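The prisoners who dug the Elancombe ditch

2020-12-08
Filed under: local history, Second World War

I have been working on the Elancombe camp on and off for three years, and a few readers have asked me to put what I have in one place. This is a first go at it. Some of it repeats older posts, and one part corrects an older post, so if you copied anything from the June entry about the rail spur, please read the section on Helden below.

The short version is that in 1944 the Army opened a branch camp for German prisoners of war on flat ground east of Elancombe, and it stayed open until early 1946. The men worked on farms, in the cannery, and on an irrigation ditch that still carries water. It was one of hundreds of small camps like it across the country, and most of them left very little behind. Ours left a ditch, two concrete footings, and a water tank that was sold to a dairy.

When I was growing up people called the place "the old barracks" and assumed it had been for American soldiers. My grandmother knew better, having sold eggs to the mess there, but she only mentioned it when someone brought up the price of eggs. 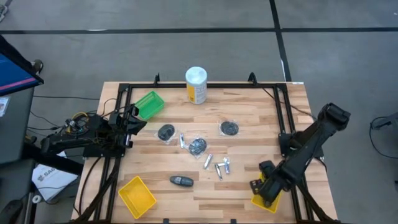 How many men were there

The number you will see on the county marker is 2,960. I repeated it myself in the first thing I ever wrote about the camp. I now think it is wrong, or at least that it is answering a different question.

The best source I have found is a run of labor reports typed up by the camp office and kept by the cannery, which had to pay for the labor and so had an interest in getting the count right. The highest number on any of them is 796, in the fall of 1944, during the beet harvest. Through the winter it drops well below that. The sheets are signed and the columns add up, which I can't say for everything else in the box.

So where does 2,960 come from? Paraskevi Vasilakis, who has gone through the main camp's paperwork for her own book, thinks it is a figure for the main camp and all its branches together on some particular day. She has seen the same number in a newspaper clipping that talks about "the district." Whoever wrote the marker text probably had the clipping and not the cannery papers. I wrote to the county about it in the spring and got a polite letter saying the marker would be looked at when it is next repainted.

I should add that 796 is still a lot of people for a town this size. There were weeks when the prisoners outnumbered the men of working age in Elancombe by a good margin.

The work

Under the Geneva Convention enlisted prisoners could be put to work, so long as it had no direct connection with the war. Officers could not be made to. They were paid 80 cents a day in canteen coupons, and the farmer paid the government the going local wage. This comes up every time I give a talk. People are surprised that the men were paid at all, and then someone does the arithmetic and asks where the rest of the money went. It went to the Treasury.

Farm crews went out by truck in the morning with a guard and a packed lunch. The lunches are a topic all on their own. The camp's standard was bread and cold meat, and several farm wives thought that was not enough for a man pulling beets, so they cooked. This was against the rules. The camp commander sent around a letter asking them to stop, and I have now found three copies of it in three different attics, so it seems to have been kept with some pride.

The cannery crew was smaller and worked indoors. They ran the boilers and stacked cases. There was one strike, if you can call it that: in the spring of 1945 a shift sat down over the length of the working day, and the camp put them on bread and water until they got up again. It lasted two days. The newspaper did not report it. I only know about it from the cannery ledger, where the line for those days has no cases entered and the word "sitting" in pencil.

Then there is the ditch. It runs from the river headgate down past what used to be the Owino place, and it was dug in the winter when there was no harvest work. Most of it was done with shovels. The engineer's notebook has frost depths in it for nearly every day, and complaints about the shovels.
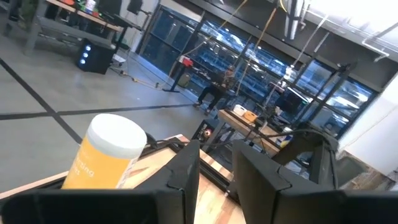 Table with a white-lidded container at left.

Helden and the rail spur

Now the correction. In June I wrote that the prisoners arrived at the Elancombe depot and marched through town to the camp. I had this from two people who both said they remembered watching it. I believed them, and I still believe they saw prisoners marching. But it was not the arrival.

Mostafa Hamdy has been transcribing the railroad's dispatch books for a different project, on cattle shipments, and he sent me the pages for the week the camp opened. The prisoner train did not stop in Elancombe. It was put onto the spur at Helden, after dark, and the men were taken the rest of the way by truck. There is an entry for the engine going back empty in the early morning.

Helden is hardly anything today. There is a grain elevator with no roof and a crossing with no lights. In 1944 it had a siding long enough for a troop train and almost no one living near it, and I assume that is why it was picked.

What the two witnesses saw was probably the funeral. One prisoner died in the camp hospital in the first winter, of pneumonia, and a group was allowed to walk with the coffin through town to the cemetery. Both witnesses mentioned that the men were quiet and that they were walking slowly. I had taken that for tiredness after the journey. One of them also remembered snow, which should have warned me, as the camp opened in warm weather. That is my mistake and not theirs.

The grave is no longer here. The body was moved after the war to a military post cemetery, and the plot was sold in the fifties.

The letters from Mostavberg

The newest material I have is a set of letters written after the war by a former prisoner to the farmer he had worked for. The farmer's family has asked me not to use their name, and I will leave out his too until I have heard back from his side.

He came from a village called Mostavberg. He was captured in North Africa, which is true of many of the men in the early groups, and he was a joiner by trade. There are eleven letters. The first is dated 1947 and asks, after a page of greetings, for coffee, soap, and sewing needles. The family sent a parcel. The second letter thanks them for it and lists every item that arrived, I suppose so they would know if anything had been stolen on the way. Nothing had.

After that the letters are mostly about weather and children. He mentions the ditch a few times and wants to know if it is holding. In one he draws a small cross-section of the bank at the bend below the Owino place and says it was cut too steep, that he told the engineer so, and that it will slump. It did slump, in 1952, and the repair is still visible if you walk down there in winter when the weeds are low.

He says very little about the war. There is one sentence in the fourth letter about a brother. Paraskevi translated it for me and we went back and forth over it for a while, as the verb can be read two ways, and I would sooner leave it out than get it wrong.

He also made things. The family has a small box and a picture frame, both put together without nails. A lot of camp woodwork was sold or traded to guards and farmers, so if you have something like it in the house, look on the underside. Several of the pieces I have seen have a date cut into the bottom, and one has a camp number.

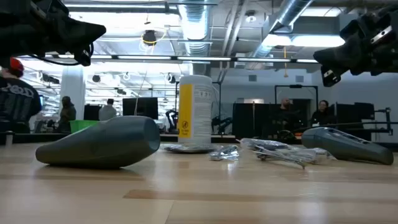 Pale tabletop, with a dark gray tapered piece at the left.

What I still don't know

I don't know exactly where the hospital hut stood. The plan of the camp I have shows it by the north fence, but the plan is dated before construction and at least one other building on it was never put up.

I don't know what happened to the camp library. The labor reports mention a man excused from field work to look after it, so it must have been a fair size. Mostafa thinks the books were boxed up and sent on to another camp when this one closed. I have a faint hope that some stayed in the cannery office, where there was a shelf of German books into the sixties, according to a former bookkeeper. She remembered the shelf well but could not read the titles.

And I don't know of any photograph taken inside the fence. There is one from the road, very blurred, with a tower and part of a truck. If your family farmed east of town in those years, please check the albums. I am happy to come by, and I can copy prints at the kitchen table without taking them away.

Next I want to get through the rest of the cannery ledger, which goes up to January 1946 and has water damage in the last third. After that I'll post the farm list, with the number of prisoner days for each one. Two families have already asked to see theirs early and I have sent them scans.

Comments are open. If you write about the eggs, my grandmother's price was 30 cents a dozen and she would not have it said that it was more.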